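Stindanby Computer Reuse – progress report to the Adetti Fund
April 3, 2022

Print this page | E-mail this page

Well, we've been busy! Since November we've taken in 14 old desktops from Evitz and spent £3,347 of the £3,661 you gave us, mostly on drives and memory. Each tower gets laid on its side on the slatted table with the panel off, so we can get at the board, the power supply and the drive bay (the Dells are lovely to work on, blue catches all over).

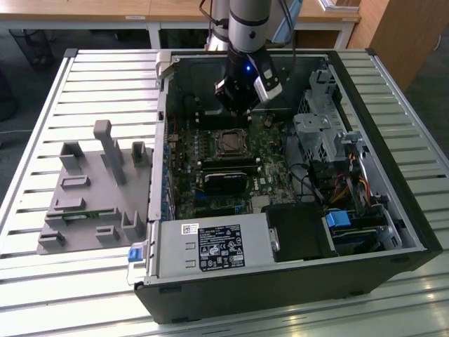
Sihan Xiong would like the next batch to go to the homework club first, and asked whether they could have two machines by the summer – yes, gladly!

Before any of them go out we check the plugs on the board one by one and look at the coin battery, which is cheap to swap and causes no end of silly clock faults.
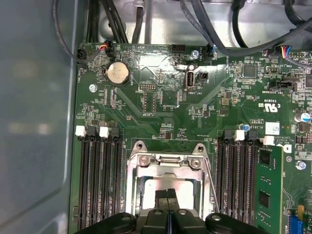

We're also writing up a checklist for new helpers, and I'll send you a copy with the receipts. The rest of the money is set aside for keyboards.

Recent items
Cárdenas Hall opening hours
Donating an old computer
Wiping your drive before you give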